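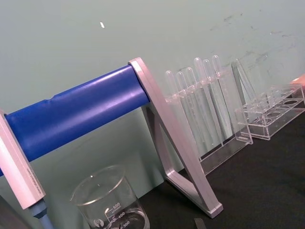 Section 6. Wrist view and the Plultellow segmenter

Plultellow takes the wrist stream, cuts it into object masks, and hands those to the grasp planner. It does fine on solid, opaque stuff. Clear stuff is where the defaults fall over, so set this up before you run anything on a lab bench. With a pipette rack, a second clear rack right up against it and a glass beaker in the foreground, the default profile wants to merge the two racks, and it reads whatever is behind the beaker as the beaker. The blue bar on the pink supports is easy by comparison, solid color, good edges, use it as your check object. Everything below assumes Trunanow is already running and the arm is homed.

Before you start

Wrist stream calibrated (section 3).
Arm in teach mode, speed limit on.
Workspace file loaded. If the planner log says "no workspace", stop and go back.
Profile folder writable. Sounds silly, catches people.

6.1 Load the clear-object profile

1. Open Trunanow, Perception tab, Profiles.
2. Pick clear_bench. Not clear_bin, that one is tuned for looking straight down.
3. Hit Apply, then Restart node. Apply on its own only changes the display.
4. Wait for the status dot to go green. Yellow means it's still loading weights.

Note: restarting the node drops any masks you labeled by hand. Export first if you want them.

6.2 Check the solid object first

1. Move to the view pose. Let the arm settle.
2. Click the blue bar in the mask view. You want one mask over the bar and separate ones for the supports.
3. Bar comes back in two pieces? Highlights along the top are doing it. Lower Highlight reject one notch, re-run.
4. Still split, check exposure. Auto exposure should be OFF here.

Don't go on to the glass untill this is clean. You'll be chasing two problems at once.

6.3 Racks and pipettes

1. Set Min mask area to 200. Anything higher and the thin stems vanish.
2. Set Max instances to 1000. Yes it's high, it's a ceiling on raw candidates before merging.
3. Turn on Split by base plate. This is what keeps neighboring racks apart when one overlaps the other in view.
4. Run Segment once. Look at the bulbs. One mask per bulb, stem attached.
5. If stems come back attached to the rack, turn on Stem trace and run again.

An empty rack should get class rack_open. If it gets noise, draw a box round the top plate and hit Teach.

CAUTION: Do not let the planner use depth on clear plastic. Depth goes straight through to the wall and the gripper will go there too. Tick Mask-only approach for every clear class.

6.4 Beaker

1. Select class vessel_clear.
2. Turn on Print anchor. It uses the white graduation marks to hold the front face in place. "500" and "APPROX" near the top of the scale work well, big enough to lock onto.
3. Turn Read level off. Print anchor doesn't need it and the two fight over the same thread.
4. If the rim ellipse jumps between runs, raise Temporal smoothing. Small steps.

Caution: when part of the beaker is outside the view the fitted height is a guess. The planner marks it in orange. Re-aim before planning a grasp, don't override.

6.5 Save and hand off

1. Save as a new profile. Don't overwrite clear_bench, the updater will wipe it.
2. Send to planner, choose Dry run.
3. Watch the ghost arm. Any path that clips a rack panel, raise Clearance and plan again.
4. Three clean dry runs in a row, then release to live at reduced speed.

Known issues

Dark marks on a pale wall sometimes get masked as objects. Add the wall to the ignore plane, Workspace, Planes, Ignore.
Triantafyllou exporter writes class names in lower case only. Plukthorpe builds expect the same, older ones dont.
Node hangs on restart if the mask view is open in two windows. Close one.

Questions on profiles to Vandana Joshi. Attach the node log, screenshots alone aren't enough.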